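Household Tips: Folding Clothes for the Recorder

These notes are for anyone collecting folding examples at home with the hand-held grippers. They assume the gripper is charged, paired and calibrated.

Set-up

Strip the bed to a flat surface and pull it square. Open the curtains before the first take and leave them alone until the batch is finished. Keep finished piles at the head or side of the bed, clear of the working area. A pile that creeps into the middle will be learned as part of the task.

Sort the basket first. Jeans and hooded tops need 3 takes each, T-shirts 2. Do not iron anything. The Wernent set was recorded with pressed shirts, and the policy trained on it stalled at the first crumpled sleeve.

Grip

Take hold of cloth by a seam or a doubled edge. A single layer of jersey slips between the fingers and the take has to be discarded. Close slowly, wait one breath, then lift. Jaxon Fortin closes at the speed he would use with his own hand, and 4 of his takes in the last batch were rejected for motion blur.

With two grippers, move one at a time until both have hold of the garment. Lay sleeves out before folding the body. Straps, belts and drawcords should be tucked in or removed, unless the session sheet asks for them. 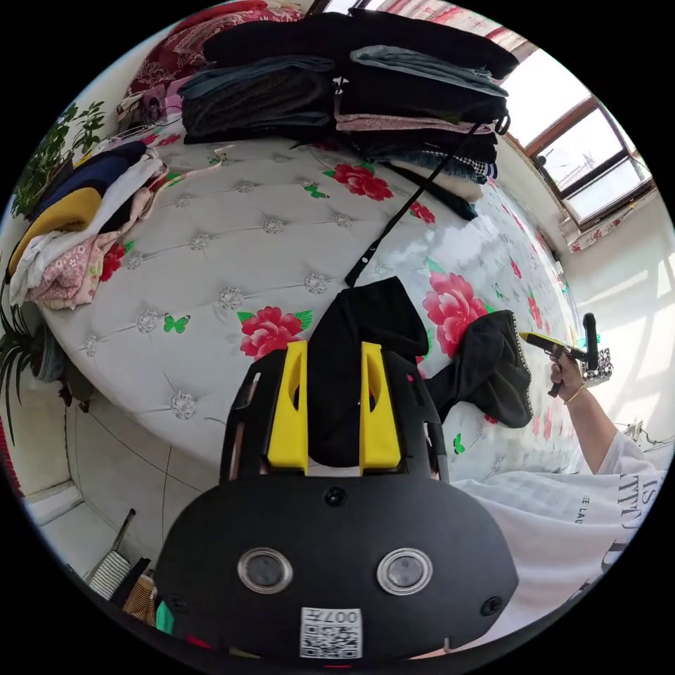

Prutley Home Notes, Issue 297

Dark garments

Black on black is the hardest case for the labellers. Place dark clothing on the palest part of the bed and spread it enough for the outline of the sleeve to show. Trim at the cuff helps, so choose those garments first.

Ending a take

Put the garment down, open the fingers fully and draw back a hand's width before stopping the recording. Failed folds are kept if the garment was recovered within the same take. Mark them R on the sheet. Madalena Cordeiro collects the sheets at the end of September.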